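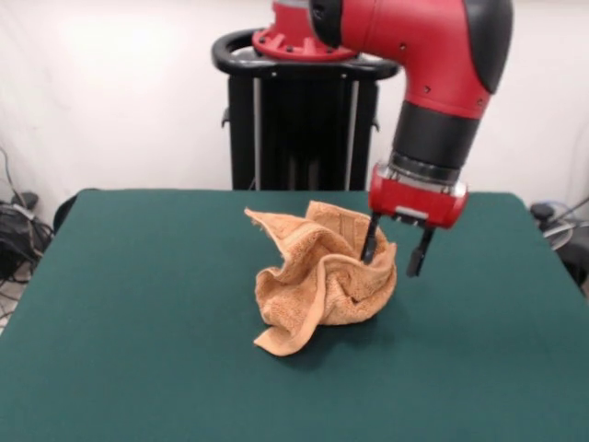
## 4 讨论:毛巾"老了"是什么意思

### 4.1 从手感说起

在 Kerell 和 Mornora 两地的走访里,我们最常听到的一句话是"这条毛巾老了"。起初我们把它当作一句随口的感叹,记下来,也没有多想,后来整理笔记时才发觉,几乎每一户人家都有自己的一套说法来形容毛巾的衰老:有人说它"发板",有人说它"像锅巴",有人说它"不喝水了",还有一位年长的受访者想了很久,说它"不认人了"。这些说法很难直接翻译成纺织检测里的术语,可是说话的人彼此之间却听得懂,而且往往一听就点头。本节想做的,就是慢慢地把这些日常说法梳理一遍,看看它们各自指向什么样的变化,又怎样影响了人们对一条毛巾去留的决定。

需要先说明的是,我们并不打算用仪器数据去"纠正"受访者的感受。第3节报告的吸水与弯曲刚度测试,是为了给讨论提供一个参照。手感这件事牵涉到指尖、脸颊、水温,甚至牵涉到当天的心情,仪器能抓住的只是其中一部分。我们在写作时尽量保留了受访者的原话,哪怕有些话听起来前后矛盾。

### 4.2 "发板":晾干方式与毛圈的倒伏

"发板"是两地都通行的说法,指毛巾晾干以后整片变硬,提起一角时能撑住一会儿才垂下来。受访者大多把它归咎于水。Kerell 的自来水偏硬,水壶里常有白垢,当地人自然会想到毛巾里也积了同样的东西;Mornora 靠海,那里的人则更愿意责怪海风,说衣物晾在朝海的一面总是又潮又硬,收进屋里也缓不过来。

从测试结果看,这两种解释都有道理,但都不完整。同一批毛巾在相同水质下洗涤,静置晾干的一组明显比晾前抖开、晾后又揉过的一组更硬。我们倾向于认为,毛圈在湿态下互相贴伏,若在无风的室内慢慢干透,纤维之间便容易维持这种贴伏的状态;晾晒时有风吹动,或者收下来以后用手搓几下,其中一部分会重新松开。许多受访者其实早就知道这一点,只是没有当作一种"方法"来讲。她们收毛巾时顺手甩两下、团一团再叠,问起来却说"没做什么呀"。

毛圈织物与平纹织物在这里的差别相当明显。较薄的平纹布揉皱以后多半塌下去,毛圈布有厚度,松松地堆着时能立起几道褶棱,像图4中那条浅橙褐色毛巾,拢成一团,形状有几分像朵揉皱了的花。我们在走访中注意到,有经验的持家者会拿这种"立得住"来判断毛巾的好坏,不过判断的方向恰好分成两派:一派认为立得住说明毛圈还厚实,一派认为立得住说明已经发板。两派人分别用手捏一捏,往往又能得出同样的结论。由此看来,视觉上的蓬松只是一个引子,最后拿主意的还是手。

### 4.3 "不喝水":柔顺剂的两难

第二类说法集中在吸水上。"不喝水""水在上面滚""擦完脸还是湿的",这些抱怨在使用柔顺剂的家庭里更常出现。有意思的是,这些家庭当初正是为了对付"发板"才开始用柔顺剂的。毛巾软了,摸上去舒服了,过了一阵子却发现它擦不干头发,于是再加大洗衣粉的用量,洗完又觉得硬,再添柔顺剂,如此来回。有一位受访者笑着说,她家的洗衣机大概比她还糊涂。

在参加洗涤日记的30户人家里,我们请每户保留一条常用毛巾,按平时的习惯洗,只把每次用的洗涤用品记下来。日记从8月开始写,当时天热,毛巾换得勤,大家记得也认真;天气转凉以后,记录便稀疏了许多,有几户索性把几周的内容补写在同一页上。这样的资料当然谈不上严整,可是它保留了一些问卷里看不到的东西,比如在页边写着"今天忘了收,又淋了一遍",或者"孩子拿去擦狗了,不算"。我们把这类旁注一并录入,后文的引述也多半出自这里。

日记显示,停用柔顺剂的决定很少是读了说明以后做出的。更常见的情形是家里的那一瓶用完了,一时没有去买,过了些日子忽然觉得毛巾好用了。也有人在 Dalsgaard 毛巾厂的门市买毛巾时听店员提过一句,回家试了试,觉得有用便一直照做。知识在这里传得很慢,也很松散,常常要借着一次偶然的疏忽才能落到手上。

### 4.4 去留之间:毛巾的第二段日子

一条毛巾被认定"老了",并不意味着它立刻离开这个家。受访者描述的路线大体相近:先从脸上退到脚上,再从浴室退到厨房或门口,最后剪成小块,擦自行车,擦窗台,垫在花盆底下。每退一步,对手感的要求便放宽一些,对吸水的要求有时反倒提高了。好几位受访者都讲到,擦地最好用的正是那种毛圈已经磨平、颜色洗得发白的旧毛巾,新毛巾反而会掉毛,还会推着水跑。

这条路线在两地略有不同。Kerell 的老房子多带一间小储物室,旧毛巾有地方可放,人们便舍得留,箱底常常压着一叠谁也说不清来历的浴巾。Mornora 的公寓普遍小些,旧毛巾要么很快剪开用掉,要么交给旧衣回收点。我们起初猜测居住面积是主要原因,后来觉得也不尽然,因为 Mornora 也有几户住得很窄,却把旧毛巾收得整整齐齐,理由是"总有用得着的时候"。舍不得与用得着,在这些谈话里是分不太开的。

我们还想提一提颜色。原先的设计里并没有打算讨论颜色,访谈提纲上也没有相应的问题,可是受访者一再把话题带到那里去。浅色毛巾显脏,深色毛巾掉色,这是人人都会说的;稍微多聊几句,就会听到更细的讲究,比如浅橙、米黄一类的颜色被认为"耐看",用旧了也不显得寒酸,而纯白的毛巾一旦发灰,哪怕摸上去还好好的,也会提早被请出浴室。换句话说,在手感衰老之外,还有一种看得见的衰老,两者的步调并不一致。若只按第3节的指标来估算使用年限,恐怕会高估浅色和白色毛巾在浴室里停留的时间。

### 4.5 与 Prerov 项目结果的比较

Prerov 项目早先在内陆城镇做过一次类似的家庭纺织品调查,所用的问卷与我们的有一部分相同,因此可以作些谨慎的比较。该项目的受访家庭多使用烘干机,"发板"一词几乎没有出现,取而代之的是"变薄"和"起毛"。这与我们的推想是相符的:烘干时的翻动使毛圈保持松散,却也加快了短纤维的脱落。两地居民所抱怨的,大概是同一件事在不同条件下的两副面孔。

不过有一处差别我们暂时解释不好。Prerov 项目中的受访者普遍认为毛巾应当成套更换,一条旧了,其余的也一起换掉;我们的受访者则多半一条一条地换,浴室里新旧并挂是常态。这或许与购买渠道有关,也可能只是两次调查的提问方式不同。我们在2019年3月的补充访谈里专门问了这一点,得到的回答五花八门,有人说成套的贵,有人说没想过,还有人反问我们为什么要成套。限于篇幅,这个问题留待另文讨论。

### 4.6 局限

本研究的样本集中在愿意写日记的家庭,这些家庭对洗涤一事多少比常人更上心,我们在招募时便有所察觉,却没有很好的办法避免。实验部分的洗涤次数以约40次为限,只能反映毛巾使用期的前段,受访者口中那些用了许多年、"比孩子岁数还大"的毛巾,在实验室里是做不出来的。洗涤温度也只取了一档,与部分家庭习惯用热水煮洗的做法有距离。

此外,手感评价由同一组评价者完成,他们熟悉毛巾,也渐渐熟悉了彼此的说法,到后期用词明显趋同。我们在附录中列出了各轮评价的原始用语,方便读者自行判断这种趋同对结果的影响。受访者使用的方言词也一并收在那里,凡是拿不准写法的,都按读音记录。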